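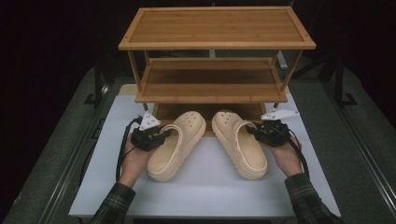

How many demonstrations does each group need before training?
Ninety for the shoe rack task, split evenly between the members of the group. Groups that hand in fewer can still train, but the report must state the number.

Week 3 notes, Manipulation Lab
Tutors: Corina Pană, Pichit Wannasri

One demonstration is one pair of shoes, from the table to the rack. Start with both grippers open and still. Move at a steady pace and keep your sleeves clear of the jaws. If you drop a shoe, stop recording and mark the file as failed. Do not delete it.

Change the starting position of the pair between demonstrations. Last year's groups left it the same, and their policies only worked from that one spot.

Check the cables before you begin. A cable caught under the board pulls on the wrist and spoils the track.

Files go in the Vaden folder under your group name. Last year's set has 133 demonstrations and may be used for comparison only.

Reports are due on December 19, 2023, by the end of the lab. Questions about calibration go to Pichit, all others to Corina.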